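Subject: Re: [cell-budget] Second arm for the tool kitting bench, what to put in the bid

> We have been asked to put in a bid for the kitting bench before the
> December round closes. The draft has two arms, two grippers, one
> controller licence each and nothing else. Is there anything obvious
> missing? I would also like to know whether one arm would do, as it
> would nearly halve the total.

Replying to the list, as two other sites have the same form to fill in.

The draft leaves out spares. Our bench handles hand tools going in and out of moulded cases, and the fingers take the wear. Price three extra pairs per gripper for the first year. Ginder sells them only in boxes of 18, so it makes sense for sites to share an order. The Zulgate pattern fits the same mount but the tip is narrower, and we dropped parts with it until the grip force was set again.

Check the opening width before you choose a gripper. A screwdriver is fatter at the handle than the data sheets suggest, and you want clearance on both sides for when the arm comes in off centre.

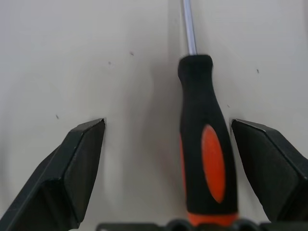
Is it worth paying for the wrist camera at the time of the first order?
Order it with the arm. Fitting one later means a new cable run and a fresh calibration, and Ratetti bills both as a site visit.

On one arm or two: it depends on the case. If every tool lifts straight out, one arm will do and the saving is real. Our trouble was with tools lying at an angle in their slots, where a pull on one end drags the case along the table. A clamp would also cure that, at a lower price, but it has to be changed for each size of case and we have 13 sizes on the list. With two arms the second can hold or reach in from the other side.
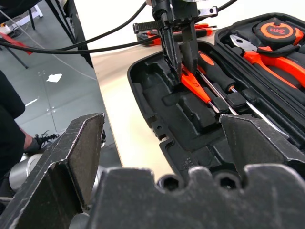 The cost of the second arm does not stop at the arm. Allow for a stand, a longer cable set and floor space on the far side of the table. Our cable set was quoted at 228 per side and did not include the strain relief, so ask for that as a separate line. The controllers will share a cabinet if you order them together. Ordered apart, you pay for two cabinets.

Other lines I would add:

Service contract, second year onwards. The first year is in the Dağdelen price, the rest is not.
Training for two operators. One is not enough once leave is taken into account.
Sample tools and cases. These get knocked about in trials, and stores will not take them back.
Staff time for setting up. We put in 50 hours and used all of it before the second arm was switched on.

I would leave the conveyor out of this round. It needs its own risk assessment and would hold up the rest of the bid.

If the total has to come down, cut the number of case sizes first and keep the spares. I can send the spreadsheet with our quoted prices off list — the terms with Ratetti do not allow me to post it here.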